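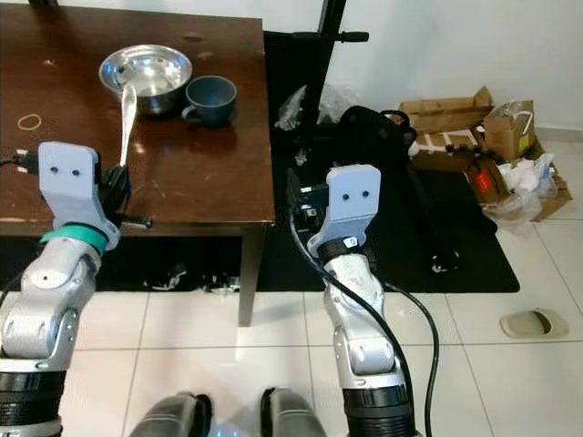 About us

Hi, we're Chaudhary & Co. We help small kitchens, cafes and care homes in Drarville work out what a robot would really cost them, before they sign anything.

I started out on the other side of the desk, doing the equipment budget for a catering outfit called Stovetti. In April of my second year there we bought an arm for the prep line. Lovely bit of gear! The price on the quote was fine, and then came the spare fingers, the floor work, the freight and a support plan I'd never heard of - another $3,356 that I hadn't put in anybody's spreadsheet. I've been a bit of a bore on the subject ever since.

So now I do it for a living, with a small team in a unit out at Cledmont. We've worked on 13 purchases so far, and a few of those ended with the client hanging on to their money for another year (fine by us, we charge the same either way). We'll go through your quotes line by line, try the everyday jobs like handling spoons and bowls, and write you a plan in plain words, with a colour-coded page for whoever holds the chequebook.

Most plans run to 15 pages and cost roughly $3,000. Leasing questions are welcome too, and so are second-hand machines, though bring the service records if you've got them.

Give us a ring or drop in, the kettle's usually on. Parking is around the back.

Page updated Jun 2, 2022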